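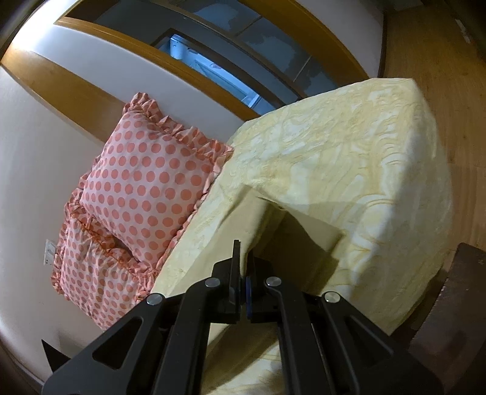

Bedspreads and frilled pillow covers: your questions

We get a lot of mail about beds at Ernness, and we love it! Wubit Abdella looks after the linen here and has answered the ones that keep coming back. Last updated October 12, 2020.

Do the pillows have to match the bedspread?

Not at all. Polka dots over a plain or tone-on-tone cover are one of my favourite pairings. Coral dots on pale pink look gorgeous with buttery yellow, and the yellow doesn't need a dot anywhere in it.

How do I wash covers with frills?

Inside out, buttons or zip done up, cool water, gentle cycle. Pull the frills straight with your fingers while they're still damp and you can skip most of the ironing (I nearly always do).

My bed is against the wall. How do I get the far side smooth?

Pull the bed out a little if you can. If you can't, kneel in the middle, smooth the wall side first and work back towards yourself. Leave the overhang on the open side until last, then lift the edge and let it fall. Creases on top usually come out with the flat of your hand.

Which way up does a bedspread go?

If yours has a leafy or swirly pattern woven in the same colour as the background, tilt it towards a window and look for the side where it shows best. The underside is often smoother and a shade paler. Some people sleep with that side up in summer, and why not!

Pillows flat or propped?

One flat at the back, one propped a bit forward so you can see the whole frill. Gøran Kvam on our front desk insists on both flat. We've agreed to disagree.

What size should I order for a single?

Measure across the mattress, then add the drop you want on the open side. Against a wall you only need a hand's width to tuck down the back. The Gradonmont comes in two widths and the Carretero in one.

Can I bring in an old bedspread for mending?

Please do, we love old ones. Wash it first and pin a scrap of paper where the hole is. Mending closes for a fortnight in December, so get in before then if you want it back for visitors.

Do you sell the frill on its own?

Yes, by the metre, in white, coral and pink. Ask for style 128.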